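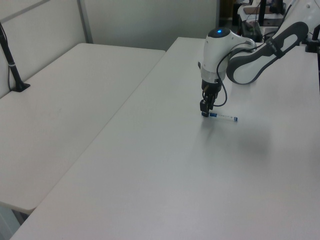
I told Pieter Pillay in May that I would have an opinion on the two grippers by the end of the week, and then I went quiet on him for a good while, so Pieter, if you're reading, this one is for you (and I owe you a coffee).

For anybody new, I've been going back and forth between the Cluvo and the Flirix. Both are two-finger electric grippers, both bolt onto the arm with the same adapter plate, and both cost enough that I'd like to pick one and be done with it. The Cluvo is the older design, with linked fingers that swing as they close. The Flirix slides its fingers straight in on a rail, and it's a lovely quiet thing, I'll say that right off.

My test has been markers. I know, I know, everybody uses blocks. But blocks are easy to forgive, and a marker lying flat on a table is a mean little object. It's thin, it rolls if you breathe on it, and you have to get the fingertips nearly down to the tabletop before there's anything to hold. If I grab too high the fingers squeeze over the barrel and shoot it across the table like a watermelon seed. If I go too low, I hear the tips scrape, and I've learned to dislike that sound very much.

So I did 30 tries with each one, same arm, same table, same speed, the marker set down at a different angle every time. The Flirix dropped or missed 5. The Cluvo dropped or missed 12. On paper that's the end of the story and I could stop typing and go have my supper.

But then I looked at where the Cluvo was failing, and nearly all of it came when I was going for the very end of the marker instead of the middle. Swinging fingers move up a bit as they close, you see, so a tip that starts out at the right height isn't at the right height anymore by the time it touches. With a fat object you'd never notice. With a marker it's everything! I wrote to Merle Kerslake, who has run these longer than I have, and she told me to quit fussing with the grip force and have the arm come down 3 millimeters during the close. I did that, and did another 30, and the misses went down to three. I was so pleased I got up and walked around the yard.

Now the things I don't love. The cable on the Cluvo comes out at the side and needs a good generous loop so the wrist can turn, and I have redone that loop more times than I care to admit. Too short and it tugs when the wrist goes all the way round. Too long and it swings down near the fingers, and my overhead view of the marker gets a black line through it right when I want to see. I've got mine strapped back at the narrow part of the arm now and it behaves, mostly. The Flirix has its plug on the top, near the flange, and I envy it every time.

The Flirix fingers are wide, though, and the rail housing is wider still. When I tried picking up beside the lip of a tray, it bumped. The Cluvo gets narrow toward the tips and slips in there just fine. I do a lot of picking out of trays - more than I do picking off a bare table, if I'm being fair about it - and that has to count for something.

I'm leaning Cluvo, Pieter. I'd like to try the softer Norska fingertip pads on it first, and the package is supposed to be on its way. If anybody has used those pads on something skinny and slick, please leave me a note, and tell me how you glued them, because my last set peeled off in over an hour of steady use and I'm still finding little crumbs of rubber.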